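Table Finisher and Furniture Restorer, Lasholm Workshop
Part-time to start, with room to grow

Lasholm has been making and mending tables for long enough that we now get them back from the children of the people who first bought them, and there are more of them than our small team can get through. So we're looking for another pair of careful hands, and we'd love it if you had a soft spot for tabletops, because tabletops will be most of your day.

We do a fair bit of everything under the one roof. Some weeks it's solid timber dining tables with a lifetime of hot mugs and homework on them, and some weeks it's a run of pale wood-grain tops for a café or a school library, where the customer wants every one to sit happily beside its neighbours. We're not snobs about materials. Laminate, veneer, solid board, it all gets the same attention here, and a well-laid veneer will get people wandering over from the other end of the workshop for a look, cup of tea in hand.

What the work is like

You'd spend your mornings at the benches with Eilif Sundqvist, our head finisher, who has strong opinions about sandpaper and is very generous with what he knows. Mornings are for assessing and repairing: edges that have lifted, corners that have met a doorway, old rings and scratches, the odd burn. Afternoons are usually finishing and colour matching, when the light comes round to the big windows and you can see what you're doing.

A good part of the job is simply looking. Before we touch a top we look at it from every side, get the lie of the grain clear in our minds and note anything that will show up once a new coat goes on. It sounds like a small thing, but it's where most of our new people learn the most, and we're happy to give you the time to get good at it. On a pale top like the one in the photo, you'd want to notice how the fine lines run on the diagonal and then gather into those long cathedral arcs, with a few darker ovals lower down. A repair across a patch like that has to follow the curve or it will jump out at everybody who sits down to dinner.

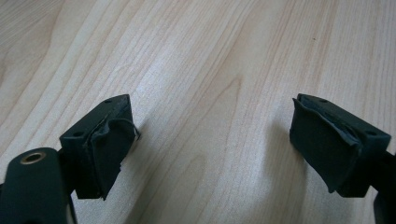
Things you'd be doing most weeks

Checking in tables as they arrive, and writing up their condition in plain words that the owner will understand.

Cleaning, light sanding, filling and touching in, on veneers and laminates as well as solid timber.

Laying replacement veneer with one of us beside you until you're comfortable doing it on your own (and after that too, if you'd like the company).

Mixing and testing colours on offcuts, and keeping the sample boards labelled. Ours are in a bit of a state at the moment and we'd be thrilled if somebody took them in hand.

Wrapping and loading finished pieces for the Tuesday delivery run. You'll need to be able to share the lifting of a large tabletop, though we have trolleys and we do use them.

Who we're hoping to hear from

You might have finished a trade certificate in cabinetmaking, or you might have spent years fixing up other people's sideboards in your garage. Either is fine with us. We'd like you to have at least 2 years of hands-on woodworking behind you, paid or otherwise, and to be able to show us something you've repaired. It needn't be grand. The last person we took on brought a kitchen stool.

Patience matters, and so does a kind manner with customers, who are often quite attached to the thing they're handing over. You should be comfortable saying "I'm not sure, let me ask", and comfortable being asked in return.

Hours, pay and the rest of it

The position is 32 hours a week over four days, with an early start and an early finish. You'd have 5 weeks of paid holiday a year. Pay depends on experience and we'll talk about it openly in our first conversation, so please don't feel awkward bringing it up. We supply dust masks, gloves, aprons and a decent lunch on delivery day. There's bicycle parking at the side door and a bus stop at the end of the lane.

How to apply

Send us a short letter and two or three photos of your work, or drop them in at the front counter before 4 pm. Please tell us a little about one piece you enjoyed working on and one that gave you grief. We'd like the new person to start in August, and we'll invite a few people in beforehand for a paid trial day at the benches, so wear something you don't mind getting dusty. Eilif will be glad to show you round if you'd like to see the place first.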